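Spent my whole afternoon on the door cell again, so you're all getting a thread. Grab a coffee!

For anyone new: the cell is called Girkden and it has one job. The arm reaches for a lever handle, pushes it down, pulls the door open, lets go, starts over. All of it runs in sim before we let it near real hardware.

Every June I redo the setup from scratch. Base position first, then the hinge limits, then the friction on the latch. I always want to skip the latch. I always regret skipping the latch.

The sim door is teal, by the way. Graham Dobson picked the color and he will defend it to anyone who asks.
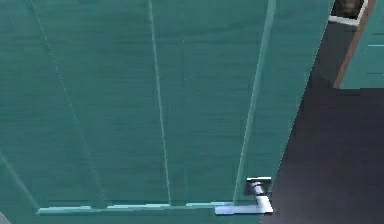
So, the latch. The spring value was set to 3000 back when we had the old gripper pads, and with the new ones the fingers kept sliding off the lever halfway down. I dropped it in steps of 100 and reran the same seed each time (3883, my lucky one).

It took most of the afternoon, plus 2 crashes that were totally my fault — I'd left the old collision mesh loaded on the lever. Check your meshes, people!

Now it's holding all the way through the turn. Still a little wobble when the wrist comes back up, so tomorrow I'm going after the damping.

Someone asked if I'd share the config. Yes! Let me clean up the comments first, some of them are just me yelling.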